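Candell desk-tidying pilot: where we've got to
Progress report to Gwawr Harries, operations
05/06/2024

Hi Gwawr,

You asked for something you could read on the train, so I've kept the tables out of this one and put them in the shared folder. It's the same period as the budget sheet, February up to last week.

First, the headline: the data side is in good shape and the people side is better than I feared, with one sore spot I'll get to. We now have 3,930 recorded demonstrations of ordinary desk and bench work at the Brannigan site. Of those, 1,379 have been checked, labeled and passed over to Orest Hutsuliak for training. The rest are waiting on checking, and that's our bottleneck right now (more on that below, with a request attached, sorry!).

The big change since my last note is how we collect. We used to bring people over to the arm and have them steer it with the remote sticks, and everyone hated it. It was slow, it was in the cold corner, and you could tell who had drunk too much coffee. Now people pick up the hand-held gripper and do the task at a normal desk with it, the way they'd use a pair of tongs. Birger Brekke's shift took to it in an afternoon. Even Hélène Simard, who told me in February that she would retire before she touched one of our gadgets, has been doing a regular slot and has strong opinions about the grip.

We also stopped clearing the desks first. In the early weeks we had people strip everything down to one cup and one tray, and then Orest's model got wonderfully good at desks with one cup and one tray on them. Real desks have tissue boxes and plants and somebody's favorite mat, and the arm has to cope with all of it if it's ever going to run the evening reset on its own.

Now for the jobs. I know this is what your board will ask about, so I'll be plain. There are 23 people on the rota at Brannigan and there are still 23. What's changed is what they do in the last hour of a shift. It used to be all putting away: parts back in drawers, peripherals back in boxes, benches wiped for the morning crew. A chunk of that hour now goes to recording demonstrations, and 8 people have been through the longer training so they can also check other people's recordings and restart the arm when it stops. They get the technician rate while they're doing it, which we agreed with you in the spring, and it made a real difference to how the whole thing was received.

The sore spot is the evening crew. They feel (and I think they're right) that they're teaching the arm the easy end of their own job, and what's left for them is the awkward stuff, tangled leads and heavy boxes off the high shelves. Birger put it to me as "you automated my sit-down." We've started swapping people between evenings and days every other week so the lifting gets shared out, but I'd like to talk to you about a proper answer before the autumn.
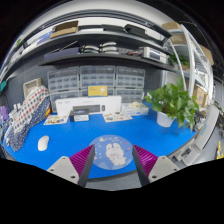
Back to the checking backlog. Each recording needs a person to watch it through and mark where the grasp starts and ends, and whether the thing ended up where it was meant to go. Severin Hämmerli wrote us a little tool, Susico, that guesses the marks so the checker only has to fix them. It's good on boxes and drawers. It's hopeless on cloth, and it loses its place whenever the gripper's fingers cover the object. So cloth is still done by hand, and cloth is most of what's stuck in the queue.

The arm itself is running the Cestura controller now and has been doing supervised resets on two desks in the evenings. It's fine with a mouse or a small box. It's slow, and it still asks for help more than the crew would like, usually with something soft or something leaning on something else. I wouldn't let it near a bench unattended yet and I don't want to promise a date for that.

What I'd like from you:

Extra paid checking hours through the end of the summer, at the technician rate. The figure is in the folder.

A second pair of grippers. The screws on the current mounting plates keep needing attention and when one set is down the whole slot is lost.

An hour of your time with the evening crew, in person. They'd rather hear about next year from you than from me.

The spending is on plan apart from travel, where I went over by two train tickets. Come by any evening you like, the desks are in use until nine.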